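Printed cotton

Printed cotton is cotton cloth to which a colored design is applied after weaving. It differs from patterned weaves, in which the design is formed by dyed threads. Printed cottons are used for clothing, curtains, bed linen and table covers, and botanical designs have been among the most common since the earliest trade in the cloth.

Methods

The oldest method is block printing, in which a carved wooden block is coated with color and pressed onto the cloth by hand. A separate block is needed for each color. Roller printing, introduced in the eighteenth century, uses engraved metal cylinders and allows long lengths to be printed without a break. Screen printing and digital printing are now the main methods in most mills.

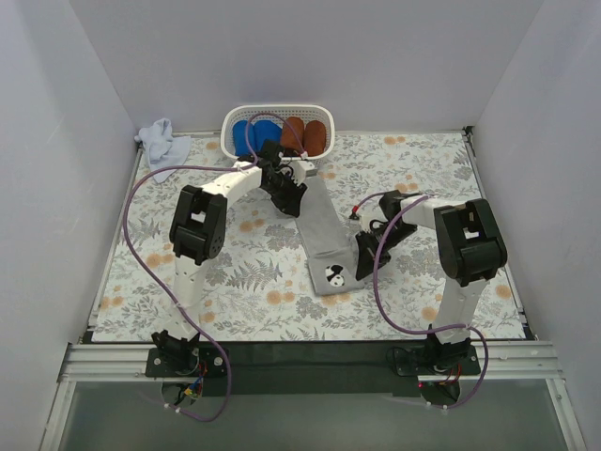 Vol. 25, p. 302

Botanical designs

Early designs often showed large flowering trees. Smaller repeating sprigs became popular later, partly because they wasted less cloth when garments were cut. The textile historian Hannelore Trummer divides botanical prints into "specimen" designs, which show plants in enough detail to be named, and "scatter" designs, in which leaves and flowers are spread over a plain ground with no clear direction. Ferns became a frequent subject in the nineteenth century, when collecting them was a popular pastime.

The Asthorpe pattern books, compiled by Edeltraud Eder and Mathias Aigner, contain 658 designs, mostly in gray, green and soft orange on white.

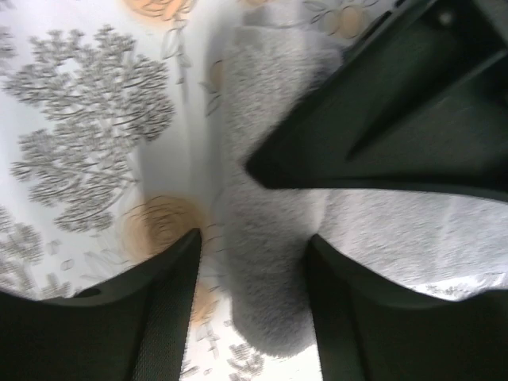

Many of the Asthorpe designs were sold in two weights, the lighter for dresses and the heavier for household use. The heavier cloth was often left unglazed so that it could be washed frequently.

Care

Modern printed cottons are generally colorfast, although strong sunlight will fade most dyes over time. Older pieces should be tested on a hidden area before washing. Museums usually store them rolled, with the printed side facing outward, between layers of acid-free tissue.

See also: Block printing; Calico; Chintz; Textile design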